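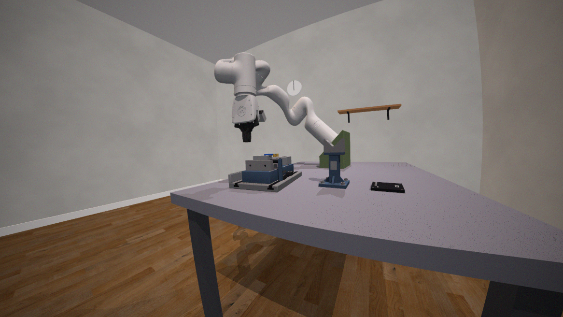 Durnis Robot Learning Team

Happy new year, everyone, and welcome back to those of you who had the good sense to take a proper break! We kept plugging away at the Kornier bench in simulation, and we're pleased to say the collection is coming along nicely. As of 02/01/2019 we have 132 finished runs on the books, each one driven by hand from start to end, with the arm and the wrist view recorded together so the learning system gets both at once.

The target is 2,000 by June. Yes, we know how that sounds (we've done the sums as well), but the first batch always goes slowly while everybody gets the feel of the controls. The vise stays on the table, the small parts get moved about between runs, and we do ask that you vary your approach a little. If every grasp comes in from the same side, that's all the model will ever learn, bless it.

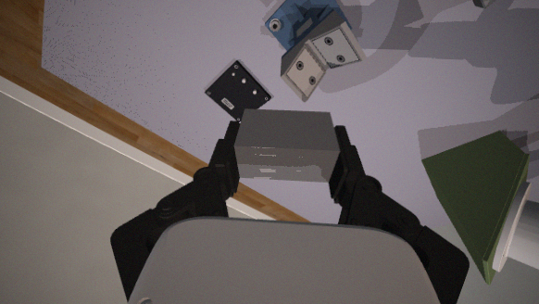 Grey box in the gripper, wrist view, Kornier bench.

Fumbled grasps are welcome too, so please don't delete them. Just mark them as fumbled and carry on. Our colleagues at Stirnoldale have offered to check the labels, which is very kind of them, and there are still 2 driving slots open each week if you'd like a turn at the controls. Add your name to the sign-up sheet on the team page, and bring your own cuppa.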